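Why Does Cloth Crumple?

Have you ever dropped a T-shirt on the bedroom floor, walked away, and come back to find it sitting there like a little mountain? A sheet of paper doesn't do that. Neither does a plate, thank goodness! But cloth loves to slump and fold and heap itself up, and the reason is hiding in the way it is made.

Let's start very small, much smaller than a shirt. Find a cotton ball, if there is one in the bathroom cabinet, and gently pull off a wisp. You will see tiny hairs, finer than the hairs on your head. These are called fibers. One fiber on its own is so weak that you can snap it without trying. Twist a whole lot of them together, though, and they grip one another and turn into yarn, and yarn can be surprisingly strong (ask anyone who has tried to break a piece with their bare hands and ended up with sore fingers).

Now the yarn has to become cloth, and there are 2 main ways of doing that. In weaving, one set of yarns goes up and down while another set goes over and under, over and under, the way you weave paper strips at school. In knitting, the yarn is bent into loops, and every loop holds on to the next one. Bedsheets are usually woven. Most T-shirts are knitted, even if the loops are so small that you need a magnifying glass to spot them. The sample blanket we kept on the wall in our workshop in Brivthorpe had 1,496 loops in it, all big fat ones, and children used to run their fingers along the rows to see how each loop hung from its neighbor.

Because the yarns in a cloth aren't glued together, each one can slide and bend a tiny bit. Add up all those tiny bits and you have something that can curl around your shoulders, squeeze into a drawer, or go over a chair back without complaining. People who work with fabric have a lovely word for how it hangs: drape. A thin scarf has a soft drape and pours itself over things. A stiff canvas bag has hardly any drape at all, and can sometimes stand up by itself.

When you push cloth together from the sides, it has to go somewhere! The table is underneath, so it can't go down. Up it goes instead, in folds, until it makes a peak. Some folds are big and round and others are sharp little creases, and they are all leaning on each other, a bit like cousins on a crowded sofa.
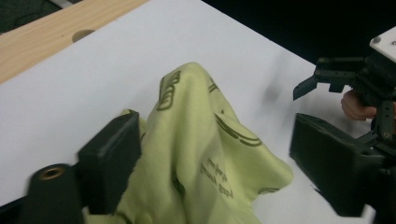
Corrado Zuccaro wrote to us after trying this at home, and he wanted to know why his peak flopped over as soon as he let go when his sister's stayed up. It may well be the cloth, Corrado! A thicker fabric has stiffer folds, and they can hold up more weight before they sag.

Printing makes all this easier to see. A letter or a curved line that was flat when it was printed has to bend along with the fabric, so on a crumpled shirt a word can be squashed, or tipped upside down, or tucked halfway into a fold where you can't read the rest.

Try it yourself. You will need 2 pieces of cloth, one thin and one thick, and a clear bit of table. Lay the thin one flat, put a hand on each side, and slide your hands slowly toward each other. Watch where the first fold comes up. Then smooth everything out and do it again. Does the fold come up in the same place? Now have a turn with the thick one, and draw both mountains side by side in your notebook before you fold the cloth and put it away.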